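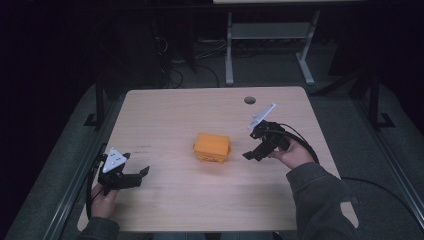
Hallgate desks get a second life at Nokevcombe library

2 May 2025

The study desks are in. Nokevcombe library opened its upstairs work room this morning with furniture out of the old Hallgate offices, which closed last August and had been sitting full of desks ever since.

Light wood-grain tops, rounded corners, a cable hole toward the back. Squarish, so two people can sit across from each other if they don't mind knees. Most have had a clean and a new set of feet. A few still have faint marks on top that wouldn't come off – the library says it has stopped trying.

Freya Holroyd, who runs the branch, said the old tables were past saving. "They rocked. You put a coffee down and it went for a walk," she said. "People were folding up our own leaflets to wedge under the legs. We were going through a lot of leaflets."

The desks cost the library nothing. Moving them did. Nundar, the haulage firm out on the ring road, charged $1,633 for 2 trips and the stairs. That came out of the branch repair budget, so the back door gets painted next year instead.

Also new: small block-shaped boxes, handed out at the front counter, one per desk, for pens and earbuds and whatever else rolls off. Orange, so staff can spot one left behind at closing. Holroyd ordered 200 of them, which is a good many more than there are desks. The supplier wouldn't sell fewer. Spares are going to the childrens corner and the homework club.

Each desk sits over a floor socket, with the cable fed up through the hole. Bring your own charger. Staff have a few to lend but they go early.

Oisín Hayes had a seat by ten. He is studying for an electrician's license and had been working at his sister's kitchen table. "It's flat and it's quiet," he said. "My nephew is two. I'll take flat and quiet." He would like a lamp, though. The far side of the room is dim in the afternoon and the blinds stick.

Lamps are on the list, Holroyd said. No date. The blinds are a job for the landlord, Gauthier, who has been told. Gauthier did not return a call before this went up.

Booking is by phone or at the counter, two hours at a time, longer if the room is slow. Walk-ins fine in the mornings. Afternoons fill up once school lets out and staff expect it to be tight through exam season. The branch logged 451 bookings for the old room last year, wobble and all.

Food no, drinks with a lid yes. Please wipe the desk down after, there are cloths on the windowsill. Anyone who finds a desk drifting on its new feet should tell the counter and not try to fix it with a leaflet.

A handful of desks didnt fit upstairs and are stacked in the ground floor hallway. Schools and clubs can have them for the asking, but have to collect. No delivery, and bring somebody to take the other end – they are heavier than they look. Ask for Freya at the counter, any day but Sunday.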